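Open Day at the Niten Workshop, Itudley

Print this page | E-mail this page
151 shares | 2 comments

I went to the open day of Niten in October, together with my neighbor, and I promised to our club newsletter that I will write some lines about it. Niten is a small firm which checks and repairs plastic car parts, most of all wheel covers. In my country we say only "the caps", and in America people say hubcaps, so I use this word.

The train to Itudley takes 70 minutes and after that there is a walk along the canal. We arrived before ten in the morning. At the door they gave to each visitor a paper with the plan of the building and a ticket for one coffee. The building was before a storehouse for furniture, and you still can read the old numbers of the rows on some doors.

First we saw the store. According to the paper, there are 2,230 hubcaps in it, sorted by the diameter and after that by the number of openings. I had expected that they are sorted by the make of the car, but our guide explained that many people do not know which cover they have, especially when they bought the car used. They know only that one is lost and the other three look like this. So it is easier to ask them to count the openings.

After the store we were brought to the room with the checking table. For me it was the best part of the day. The table is of stainless steel, and on it the places are marked with yellow tape, two areas side by side. I like very much such simple solutions. At my old work we had drawings on the wall for everything, and still each person put the parts where he wanted. A line of tape is understood by everybody, also by a visitor who came for the first time.

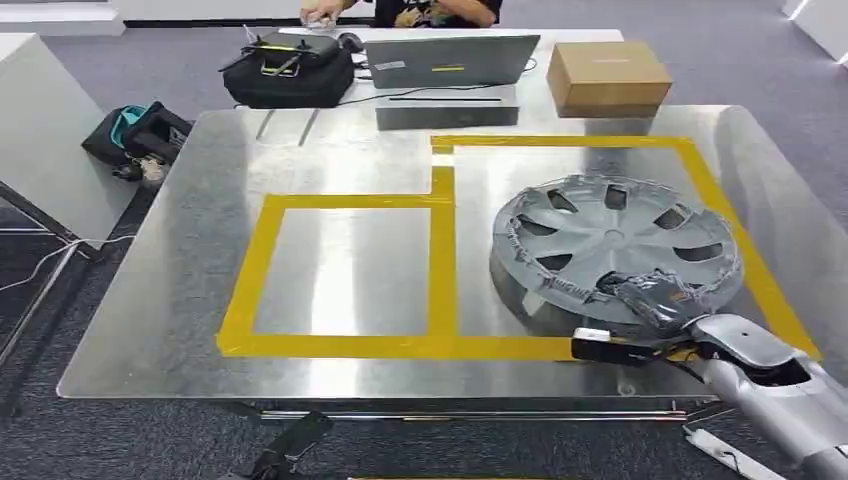 The cover which they used that day was a silver-gray one with eight openings in a ring, and the outer rim was covered in a gray wrapping, quite crumpled. The guide said that the rim is the place where most of the damage begins. The driver comes too close to the curb, the edge gets a scratch, and from the scratch a crack can grow in the winter. He recommended to look at the edge first, and to look at the face only later, though the face is what everybody looks at when he buys.

We had time to ask questions. I asked if it is worth to repair a cover when a new set is not so expensive. He answered that for a common size it is often not worth, but for an older car you maybe cannot find the same pattern any more, and then you must change all four. My neighbor asked about painting. The answer was long and I did not understand everything of it, but the main thing is that the old plastic must be washed very well before, also in the corners of the openings, where the brake dust sits.

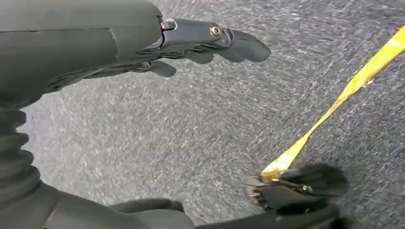 For the coffee we went to the hall. There was a cake with apples, and a table where Brandão, the shop for car accessories from the same street, sold cleaning brushes and cloths. I bought one brush with a long handle. It cost less than in the supermarket, and I have used it already for the wheels and also for the window shutters.

In the second half of the visit we talked about the back side of hubcaps. I must say that in all my years with a car I never turned one around to study it. The clips decide if the cover stays on the wheel, and a cover can look perfect from the front and have a broken clip behind. On a bad road it flies away and you do not even hear it. The guide let us press a few used clips with the thumb, to feel the difference between a good one and a tired one. The tired ones give after too easily.

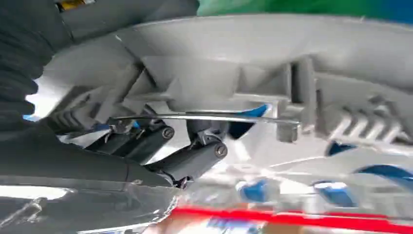 Another visitor remarked that a cable tie through one of the openings holds a loose cover well enough, and that she has driven like this for two winters. The guide did not like it so much, but he agreed that it is better than to lose the cover on the highway.

The entrance was free. Parking is difficult, so take the train if you can. From the station you follow the signs to Skikgate and turn left before the bridge. The next open day is planned for the spring, and groups should write to them before.

Print this page | E-mail this page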